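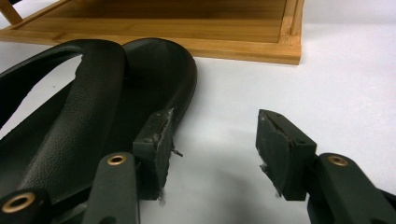

In our home in Hemthorpe, the summer things are put away at the beginning of September. I do this work slowly, one small group of things at a time, and I like to keep a page of it. First come the shoes for the beach and the garden. A black flip-flop with a wide strap is lying on the white table, near the bamboo tray. The strap has a fine pattern like leather, and there are a few small specks of dust on the sole. I will clean it with a soft brush and a little soap before it goes into the box until January.

The box is number 13 on my list. It stands on the upper shelf in the hall, together with the sun hats and the beach towels. I write the contents on a paper label, and I put the same words in my notebook.

For the tray I have a different plan. It has a light honey color, and I find it too nice for a closet. In summer we carried breakfast outside on it. Now it can stay in the living room, for tea and for letters that wait for an answer. Once in a season I rub it with a thin layer of oil and leave it overnight on a newspaper.

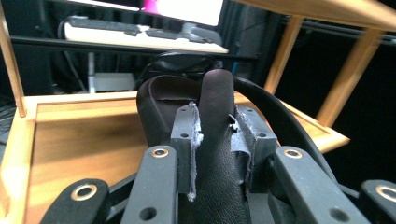 Next page: Towels and sun hats

Updated September 3, 2025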